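# The Shoes by the Door

My grandmother kept her shoes in the boxes they came in, stacked under the bed, each with a note in pencil saying what was inside. I thought of her a good deal this fall while I was visiting people's front halls — the narrow part of a house that gets the least attention and takes the most abuse.

Zoi Mitsotakis-Vlachou has lived in the same apartment for 31 years and still hasn't settled on a system. She's tried a bench with a lid (the cat took it over), then a basket, then plain old scolding. Down the street, Asger Kárason gave up on cabinets altogether after one wet March, when everything he'd shut behind a door came out smelling like a pond. "Leave them where you can see them," he told me, and then went off to find the slippers he wanted me to wear.
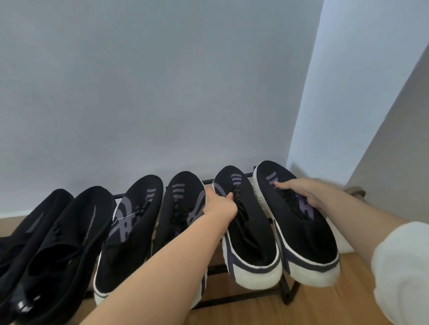 An open rack asks very little of a hallway, and I've come around to it. It also asks you to be a bit kinder to your shoes, I think, seeing as they're on show all day. Even plain black slip-ons look rather fine lined up beside sneakers with purple stripes and thick white soles, toes tipped down and heels resting against the rail, and it takes only a moment with both hands to set a pair straight. My own rack went up last week, and I've already straightened it twice this morning.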